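Lecture 6: Learning Contact-Rich Assembly from Demonstrations
Course notes, Rhea Catacutan

6.1 Where we are

Last lecture treated insertion as a planning problem with known geometry. If the pose of the part and the pose of the hole are both known to better than the clearance, a position-controlled arm can do the job and no learning is needed. These notes cover the case where the pose error is larger than the clearance and the part is held in a multi-fingered hand, so that the grasp itself adds error.

Notation: q is the joint vector of both arms, h the joint vector of both hands, o the camera observation, and a the action. The action is a target for (q, h), tracked by a low-level controller.

6.2 The task board

We use the Alonau layout from the reading. Pegs, cylinders and plates with openings are set out on a white sheet, and printed outlines mark areas of the layout. The parts are blue and the plates are white, which makes segmentation easy and lets us put perception aside for most of the lecture. The black backdrop serves the same purpose.

Two properties of the layout matter for what follows. First, parts may stand, lean or lie flat, and each case calls for a different grasp. A standing peg can be pinched from above. A cylinder lying lengthwise has to be picked up across its axis and then turned, either in the hand or with help from the other hand. Second, the openings differ in shape. A round peg in a round hole is symmetric about the insertion axis and one rotation drops out of the problem. A slot or an oval does not give us that.
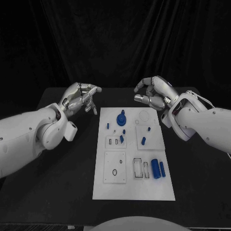 6.3 Data collection

Demonstrations are recorded by teleoperation with the Tyagi interface. The operator's wrist pose drives the arm and the operator's finger angles are retargeted to the hand. Retargeting minimizes the difference between human and robot fingertip vectors, measured from the palm:

min over h of sum_i || v_i(human) - s * v_i(h) ||^2 + lambda * || h - h_prev ||^2

where s is a fixed scale and lambda damps sudden finger motion. Thumb error is weighted higher than the rest in practice, because a pinch fails when the thumb is off by a few millimeters.

The training set has 313 demonstrations. A further 174 were recorded and thrown out, mostly for long pauses during alignment. Pauses are harmful in behavior cloning: the policy sees the same observation paired with "wait" and with "move", and at run time it may stop and never start again.

6.4 Policy

The policy predicts a chunk of actions a_t, ..., a_(t+k-1) from the current observation. Chunking shortens the effective horizon and reduces compounding error. The cost is slower reaction to contact - within a chunk the policy is open loop. Overlapping chunks are averaged with exponential weights, oldest prediction weighted highest.

Contact is handled below the policy. The arm controller is an impedance law,

tau = J^T [ K (x_d - x) - D x_dot ] + g(q)

with K lowered along the two lateral axes during insertion. Lateral compliance lets the chamfer guide the peg. If K is high in all directions, a small lateral error turns into jamming (see the two-point contact diagram in Lecture 5).

6.5 Evaluation

Report success per part and per starting orientation, never pooled. A pooled rate hides the lying-flat case, where most failures occur. Separate the failures into grasp, reorientation, alignment and insertion. A trial that ends in a dropped part counts as a grasp failure only if the part was dropped before it cleared the sheet.

Problems

1. Derive the gradient of the retargeting cost with respect to h. State where the hand Jacobian enters.

2. A chunk has length k and the policy is queried every step. Write the averaged action at time t and show what happens as the weight decay goes to zero.

3. For a round peg with clearance c and insertion depth d, find the largest tilt for which two-point contact is avoided. Assume small angles.

4. Repeat problem 3 for a rectangular slot. Which rotation is now constrained?

Solutions to 1 and 2 are due with the June project report.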